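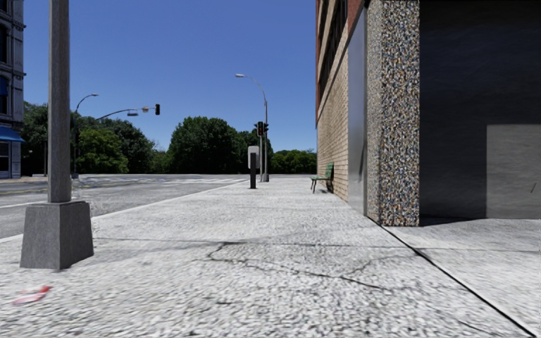
Caderno da bancada – teleoperação no passeio
2024-10-27

Voltei hoje ao mapa do passeio largo, o do banco verde encostado à parede de tijolo, e confesso que já lhe tenho carinho. O objetivo continua o mesmo: guiar o robô de entregas por comando remoto até ao cruzamento, gravar tudo e dar essas gravações à política para aprender por imitação. Tudo em simulação por agora, que a rua a sério fica para fevereiro, se o Petrică Lungu nos arranjar a autorização (ele diz que sim, e eu acredito nele).

Gravei 9 demonstrações e fiquei com 7. As duas que deitei fora foram culpa minha: numa larguei o manípulo a meio e na outra passei tão rente à base do poste cinzento que não queria que ninguém aprendesse aquilo comigo! A base é mais larga em baixo do que em cima, e quem conduz olha para o poste e esquece-se do pé. Fica o aviso para quem pegar no comando a seguir.

Outra coisa em que reparei foi a fenda escura no pavimento. Nas primeiras passagens desviei-me dela sem pensar, como faria a pé, e nas últimas segui a direito. Ora, isto é péssimo material de ensino – a política vê duas respostas para a mesma situação e acaba por hesitar. Combinei com o Petrică que a fenda se atravessa sempre, e que os desvios se guardam para o que tem volume: o poste, o banco, a coluna revestida de pedrinhas, o poste preto baixo mais adiante. Vou repetir 3 das gravações com esta regra.

O atraso do comando estava em 120 ms, medido no Tretgate. Aguenta-se bem em linha reta, mas ao corrigir junto ao lancil sente-se a mão a chegar tarde. Baixei a velocidade máxima e ficou muito mais agradável de conduzir.

Por fazer:
– repetir as gravações da fenda e apagar as antigas da pasta Vimton
– experimentar o manípulo Zwahlen, que tem a mola mais macia
– pôr no Zotero os artigos sobre correções durante a execução, que prometi ao Petrică e ainda não pus
– gravar também o regresso, do cruzamento para cá, com o mesmo limite de velocidade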